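3. Sampling of Household Apple Trees and Pedigree Reconstruction

3.1. Why we went looking in backyards

Most of what is known about the family relationships of older apple cultivars comes from trees kept in formal collections, and we owe a great deal to the people who have looked after those collections over the years. Still, anyone who has spent time in a valley like Mohmand, where apples have been passed over fences for generations, knows that a good share of the trees people care about never made it into a collection at all. They stand beside sheds and driveways, they carry names that change from one road to the next, and they are often the last of their kind. Our aim in this part of the study was to bring those household trees into the same marker framework as the reference material, and to ask, as patiently as the data would allow, who their parents might have been.

We sampled 198 trees in the Mohmand valley and on the slopes above Flaltow. Young leaves were taken in spring from the outer canopy, dried over silica gel, and stored in the dark until extraction. Where a tree had clearly been grafted, we took leaves only from above the union, and where there was any doubt (and with old trees there often is) we went back with the owner and looked at the trunk together before deciding. Delia Navarrete and Damián Figueroa carried out nearly all of this fieldwork, and the notes they kept on local names, ripening time and use turned out to be almost as valuable to us as the leaves.

Each sample was genotyped with the Esonlow marker panel, which gave us 2,237 single nucleotide markers after filtering. We removed markers with poor clustering and those that broke the rules of inheritance in known parent and offspring trios from the reference orchard at Motedton. Duplicate samples were run in 2 separate batches, and we kept a marker only if the calls agreed in both. We were fairly strict here, and we did lose some markers that a more relaxed study might have kept, but parentage tests are easily upset by a small number of bad calls and we preferred to be careful early on. 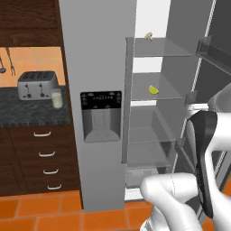 Figure 3. Rendered kitchen scene with countertop, toaster and glass of milk.

Parentage was assigned in two steps. We first compared every pair of samples and counted the markers at which they carried opposite homozygous calls, since a true parent and its offspring should show almost none. Pairs that passed this first test were then combined into trios and checked again across the full marker set. Genotyping groups the household trees into clones, but it cannot say how a family uses the fruit, so the owners were also interviewed, usually at home and usually in the kitchen. Talk in a room like the one in Figure 3, with a four-slot toaster on the counter and a glass of milk beside it, tends to come around to food without much prompting, and we recorded whether the apples were eaten fresh, dried, cooked down for spreading on bread, or pressed. These answers were coded by Mirta Barrientos before the genetic results were available to her, so that the names and uses could not be nudged toward the clone groups.

3.2. Clones, names and parents

Once identical genotypes had been merged, the household trees came down to 94 distinct genotypes. Several of the most common local names were spread over more than one genotype, and the reverse was also true, with a single clone going by different names on either side of the river. Owners were seldom surprised by this. Many told us that a name had come with the house, or had been given by a grandparent to mark the person who supplied the cuttings.

The trio tests gave a mixed picture. Some genotypes could be placed with both parents among the reference trees, while others matched one known parent and left the second open. We think the missing parents are most likely local seedlings that have since been cut down, although unsampled trees on the higher farms remain a possibility, and Prapai Sukprasert is now extending the survey in that direction. Genotypes used mainly for cooking did not form a family of their own. They were scattered through the pedigree — a pattern that fits with households choosing among whatever seedlings came up nearby.

Trios that passed the first test but failed the second were examined by hand by Amancay Orellana, and are treated as unresolved in all the analyses that follow.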